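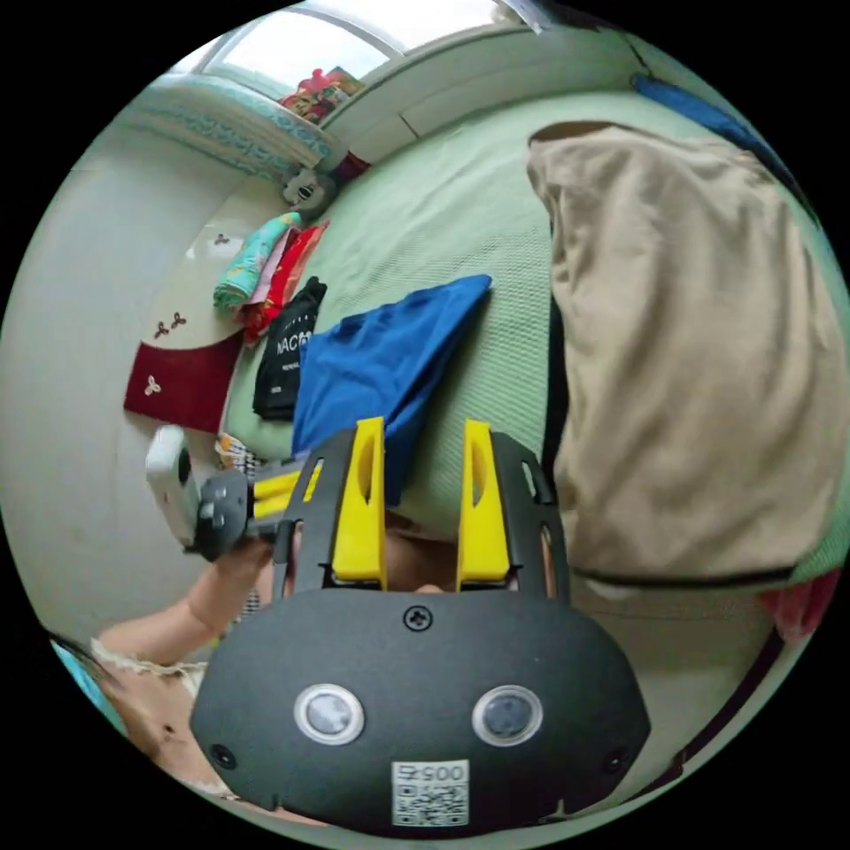 A machine that folds nine shirts and gives up on the tenth has not done the laundry, Shona Nepia told the opening session of Sturton's July briefing, and the figures released with this statement give her little cause to change her mind.

Sturton has published the results of its first household chore trial, covering bedroom tidying, laundry folding and light shelf restocking. The trial tested whether a two-armed machine, trained only on demonstrations by people using hand-held grippers, can complete ordinary chores from start to finish with no help. The short answer is that it can complete some of them, slowly, in rooms that resemble the ones it learned from.

The training set, named Dora, contains 900 demonstrations. All were recorded in lived-in homes and working stockrooms, with bedding, clothes, bags and other belongings left where they were. The person giving the demonstration holds a gripper in each hand and does the chore at a normal pace. Finger opening and hand path are recorded throughout.

Test method

The test list has 53 chores. Each chore was attempted 5 times, with the starting position of the items changed before every attempt. An attempt counted as complete only if the end state matched a written standard and no person touched the machine or the items. Partial results were logged but not scored.

A chore was rated "reliable" if all attempts were complete. By that measure, 11 of the 53 chores are reliable at present. Most are single-item moves: placing a pillow at the head of a bed, putting a boxed item on a shelf, moving a folded cloth from one pile to another.

Where the machine fails

Soft goods remain the main source of failure. A crumpled T-shirt offers no fixed edge to grasp, and the machine often closed on two layers where one was needed. Straps and bag handles caused repeated snags. Patterned cloth lying on patterned bedding was missed more often than plain cloth on a plain sheet.

Speed is the second limit. Folding one adult shirt took the machine several times longer than it took the person who demonstrated it. Sturton does not regard this as a fault to be fixed in the current version. Grip force and arm speed are capped for use near people, and the caps will stay.

Shop-floor results were better than household results, chiefly in restocking. Cartons have flat sides and shelves have known heights. Hanging garments on rails was attempted and did not reach the reliable rating.

Hardware

Arms for the trial were supplied by Atallah. The finger pads were made by Idinov to the same shape as those on the hand-held units, so that a grasp recorded by a person could be repeated by the machine without conversion. Pads were replaced when wear changed the closing gap.

Next steps

The second trial will keep the same test list and scoring. New demonstrations will be limited to soft goods: unfolding, turning right side out, sorting by owner, and clearing a bed before the sheet is changed. Stairs, wet laundry and ironing are outside the scope of the work.

Sturton is not taking orders for a household machine and has set no date for one. The full list of chores, the written standard for each and the log of failed attempts are available on request from the Sturton press desk. Requests should state which chore group is of interest.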